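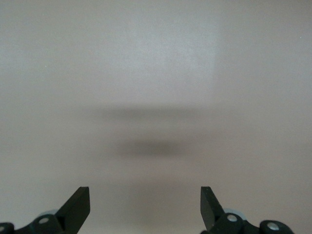
Jotusdale, 14th August – Flanitz has put its two-finger gripper kit, the Narum, on general sale at 900 euros. A camera fitted at the wrist comes with it, along with mounting plates for 7 makes of arm. Buyers who already own the camera can order the gripper alone for 400 euros.

The firm says setting up takes around 2 hours. Spare fingers are sold in pairs, and orders placed now will ship in batches – the last of them in December. Repairs are handled by Phùng.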